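Homier Extends Household Sorting Program to 22 Buildings

Returned bins will be checked by hand, with a short written note for every household that takes part

Homier, the residential services company, said today that it will extend its household sorting program to 22 apartment buildings, up from 4 during the trial period. The program lets residents put mixed small items in one bin and have them separated by trained staff at a sorting table.

The service is meant for people who are moving, clearing out a closet or emptying a kitchen drawer and do not want to decide on the spot where each thing belongs. Residents fill a bin and leave it at the building's service desk. Staff sort the contents into four streams: textiles, drink containers, reusable household goods, and items that need a second look.

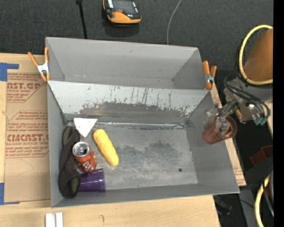 KIRACH, March – Mixed bins are the reason the program exists. A red soda can, a translucent purple cup, a dark brown fabric item and a yellow corn cob can share one gray bin, and each of them calls for a separate decision. The can is dented, but dents do not matter for metal recycling. Cups are checked for cracks before they are placed with reusable goods. Fabric is set aside first under the program's rules, so that it does not pick up liquid from other items.

"People think sorting is slow because there is a lot of stuff," said Hicham El Fassi, who manages the program for Homier. "Most of the time goes to the odd pieces. You pick something up and you have to decide if it is a toy, a food item or part of something else. We would like our staff to take that extra moment."

During the trial, 318 households used the service at least once. Homier said the most common question from residents was whether cans and cups had to be rinsed. They do, and the instruction sheet now says so in the first line. Residents also asked for a clearer rule on food. Fresh food and food scraps are not accepted. Play food and kitchen decorations are, and they go to the second-look stream if staff cannot tell right away what they are made of.

The sorting itself is done on wooden tables, with one bin in front of another. The front bin holds what came in. The bin behind it takes the items for one stream at a time and is emptied before the next stream begins. Homier tried a layout with four small boxes in a row during the first part of the trial and dropped it after staff found that light items were getting mixed up again.

Bins stay in service when they show wear. Scratches and scuffs on the walls and floor are accepted, and a bin is retired only when it cracks through or can no longer be cleaned. Homier buys its replacement bins from Coninine under an existing supply agreement, which has been renewed on the same terms.

Reusable goods from the new buildings will go to Pakzad, a secondhand store that has taken items from the program since the trial began. Pakzad will collect twice a week and will return anything it cannot sell or give away. Textiles will be collected separately – residents should not tie them in plastic bags, and shoes are still not included.

Residents of the added buildings will receive a bin and an instruction sheet at their service desk. Each household may have up to 2 bins out at one time. Bins left before 10 a.m. are sorted the same day. There is no charge for the first bin each month.

About Homier

Homier provides cleaning, move-out and household sorting services to apartment buildings in Kirach and nearby towns. Building managers who want to join the program can ask for an information packet through the Homier office.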